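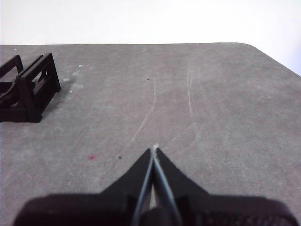 Bryony Cleave

I have finally ridden the 252 from one end to the other and I want everyone I know to do it too. Kastgate bus station to Flestedell, 70 stops, top deck, front seat on the left (the right-hand one has a leaky window seal, or it did on my bus). I've lived on this route for years and only ever used the dull bit in the middle, the bit with the retail park and the two sets of temporary lights that have stopped being temporary.

I got on at Kastgate just after nine with a flask and a cheese roll. It's an unlovely start. You get the back of the swimming baths, a tyre place, the long wall of the old goods yard, then three roundabouts in a row. But from the top deck you can see over the goods yard wall! There's a whole strip of birch trees in there, all gone yellow now it's October, growing straight up between the old rails. I must have walked past that wall hundreds of times and had no idea.

After the retail park the bus empties out and the driver puts his foot down a bit, and that's where it gets good. The road climbs past the allotments and then all at once you're level with the tops of the hedges. Branches whack the glass right in front of your face. I flinched at every single one. A little boy across the aisle was doing the same and laughing his head off, and his gran was carrying on with her crossword as if nothing was happening.

Prorkodley is stop 53 and the timetable gives the driver five minutes there, so you can hop off and stretch. There's a shelter with a proper wooden bench and a shelf of swap books that someone has covered in sticky-backed plastic against the damp. I took a paperback about lighthouses and left the thriller I'd given up on. There's also a bakery over the road. I didn't dare risk it with the engine running, but I could smell it, and I've been thinking about it since. Next time I'm getting off for an hour and catching the one behind.

Then it's the moor. I'd seen it on the map as a blank patch and assumed it would be a blank patch. It was all colours, rust and a sort of purple-brown, with pale grass lying flat in the wind, and the road just goes up and over it with nothing on either side. The sheep don't move for the bus. The bus stops for the sheep. We had a long wait while one of them made up its mind, and I ate my roll. There are still request stops up there, poles stuck in the verge with no house in sight, and a woman with walking sticks got on at one of them, said good morning to all of us upstairs and fell asleep straight away.

The drop into Flestedell is steep and twisty and the best part of the whole trip. You come round the last bend and there's the estuary laid out below you, with the tide a long way out and the mud shining. I said "oh!" out loud. No regrets.

Flestedell itself is small. There's a slipway, a chip shop, a chapel that does teas, and a hardware shop called Tapsell with buckets and mops hanging outside, where I bought a ball of string and a doorstop because it's that kind of shop and you can't leave with nothing. I had a pot of tea and a slice of ginger cake at the chapel and sat on the sea wall until my hands got cold. Lots of little brown wading birds running about that I couldn't name. If anyone reading knows what they'd be at this time of year, please tell me, they were tiny and very busy.

Some practical bits if you fancy it. A day ticket is cheaper than two singles, so ask for that at Kastgate. There's no toilet until Flestedell, and the one there is round the back of the slipway and locks at four. Bring a jumper even if it's mild, the heating upstairs does nothing. And check the last bus back before you set off. The winter timetable brings it forward and I very nearly missed it, running up the hill with my string and my doorstop.

I went home in the dusk, same seat, with all the farm lights coming on down in the valley. Next on my list is the one that goes north out of Kastgate past the reservoir. It only runs twice a day, so I'll need a bigger flask.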